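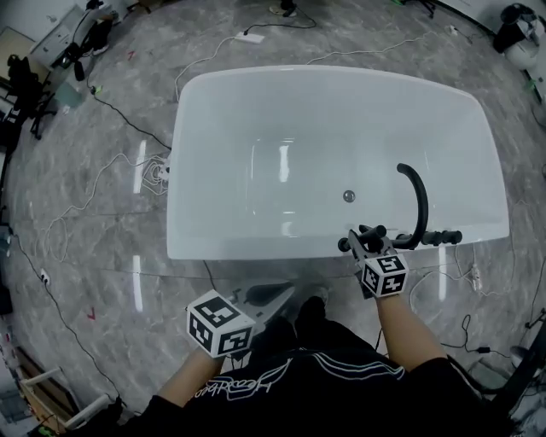

Home & Water

Water pressure back to normal in Lornotley by the end of the month

June 8, 2020

Good news for anyone who's been running a bath since teatime and still only got it up to their ankles! I had a call from Nives Villa at Imlow this morning and the new pumping station on Vutmont Lane is very nearly ready to go.

If you're new to the village, the old pump gave up in March and 457 homes at the top end have been living on a trickle ever since. I'm one of them, so I can't pretend to be neutral here. My shower takes 14 minutes to rinse out shampoo and I've more or less given up on conditioner.

Nives tells me 67 homes on the Zaki estate will be switched over first, then everyone else street by street. You'll get a card through the door the day before — please read it, as your water will be off for the morning and may look a bit cloudy when it comes back. Run the kitchen cold tap until it clears and leave the washing machine alone till then (I'm thinking of your whites).

I did ask about money off our bills. Imlow say they're "looking at it", and I've told Nives I'll be ringing again next week. If you've kept a note of the days you had no water at all, drop me a line and I'll pass it on with mine.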